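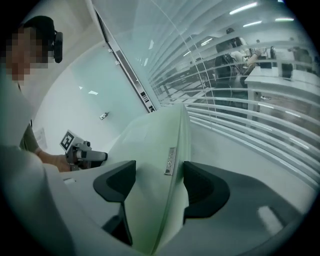
Filico Rooms: walls, lights, notices, bookings. FAQ

Updated October 23, 2018. Read before emailing please, most of it is in here.

Can I put paper up on the walls?
Yes. Single sheets, plans, schedules, all fine. Low-tack tape or putty only. No pins, no nails, no staples. Take it down when your booking ends or we bin it.

What about big posters or banners?
Ask first. Email Ashok Rawat with the size and how heavy. If it needs more than tape the answer is usually no.

I pulled some paint off. What now?
Tell us. Small patches (thumbnail size) we touch up ourselves, no charge. Anything bigger goes to Stuart Marsden, who will come look and give you a price. Please don't fix it yourself. Somebody did one with correction fluid last year and it had to be sanded off.

What white is it?
Fludix matte, plain white. We keep a can in the downstairs closet. Don't use the one marked Estach, that's the hallway and it dries yellower.

Walls look greenish to me?
It's the ceiling lights. Tubes are on the cool side and white paint picks it up. If you are taking product photos or matching fabric bring your own lamp, or book the Rathore room, it has warmer bulbs.

Can I turn off just half the ceiling lights?
In Rathore yes. Everywhere else they're all on one circuit, sorry.

Glare on shiny surfaces?
Comes up a lot. Move the table a couple feet over before you start unscrewing things. Do not unscrew things.

Can I take the fixtures off the wall if they're in my way?
No. Switches, brackets, plates, whatever it is, leave it. If one is loose put a note on the door and email us.

How do I book?
Online form, 3 days ahead minimum. Same-day bookings by phone only and only if someone picks up.

How many people per room?
6 at the tables. You can squeeze in a few more standing but it gets warm and the vent is slow.

How long can we leave stuff set up?
Until the end of your booking. Overnight is OK if you have the room the next morning too, just write it on the form. We lock up but we are not insured for your things.

Is there storage?
One shelf per group, in the hall. Label it. Unlabled boxes go to lost and found.

Can we use headphones, speakers, etc.?
Headphones any time. Speakers after 5, before that the neighbors can hear everything, walls are thinner than they look.

Food?
Snacks and drinks with lids. No hot food. Wipe the tables down, spray is under the sink.

Something on the wall from the last group, can I take it down?
If there's a date on it and the date is past, yes. No date, leave it up and send us a picture. People do come back for them.

Deposit?
$665 for monthly groups, back within two weeks of your last day. One-off bookings no deposit. We take cards now.

Is the repaint still happening?
Yes, got the quote, it came in at 3,000 for all the rooms. Starting with the ones that have the most tape marks. Each room will be closed while it gets done and teh smell clears, dates will go on the booking calendar. If you already have a slot that clashes we'll call you and move it.

Who has the keys?
Stuart weekdays, Ashok the rest of the time. Keys go back in the drop box, not under the mat.

Still stuck?
Use the contact form. Put the room name in the subject line or it sits there.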